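Chapter 8
Where Your Clothes Come From, and Where They Go

I grew up in Ernstead, a town that once had a spinning mill at each end of its main street, and I still managed to reach college without knowing how a shirt was made. I knew what shirts cost. I knew which ones itched. If you had asked me what happened between a cotton field and my dresser drawer, I would have mumbled something about machines and changed the subject.

This chapter is my attempt to save you from the same embarrassment. We'll follow one ordinary cotton T-shirt from seed to store, and then (this is the part most books skip) we'll keep following it after its first owner gets tired of it. You'll need the supply and demand curves from Chapter 3, so go back and take a look if they've gone fuzzy. I'll wait!

Our shirt starts out on a farm near Cleltdale. The grower there sells to a gin, the gin sells bales to a merchant, and the merchant sells to a spinner who may be on the other side of an ocean. By the time the cotton has been spun, knitted, dyed, cut and sewn, our shirt has traveled 3,100 miles, and it hasn't even reached a store yet. At every stop somebody adds a bit of work and a bit of price - economists call this value added, and you'll be sick of the term by the end of the week. 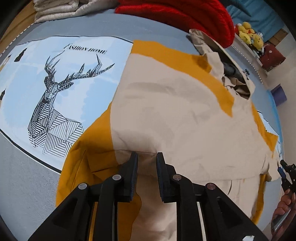 So why is the shirt so cheap at the end of all that travel?

Mostly it comes down to scale. A container ship carries so many shirts at once that the cost of moving any single one is a matter of pennies, and a big sewing plant spreads its rent and equipment over huge orders. Wages matter too, and we'll spend all of Section 8.2 on them, including who gets to bargain and who doesn't.

Then comes the second life. The Marwat Exchange, our case study for this chapter, buys used clothing by the bale and sorts it into grades. In one July shipment it took in 2,584 garments. The best pieces went to resale shops, plainer ones went to export buyers, and the worn-out ones were sold for wiping rags. Each grade has its own buyers and its own price, and a small change in sorting can turn a good month into a bad one. I find this stuff fascinating, and I hope at least a few of you will too.

Before you start Section 8.1, pick one piece of clothing you own and read the label. Write down the fiber, the country, and your best guess at how many times you've worn it. Hang on to that note - you'll use it again when we get to the Flekness worksheet at the end of the chapter, which takes about 90 minutes and goes much better with a partner.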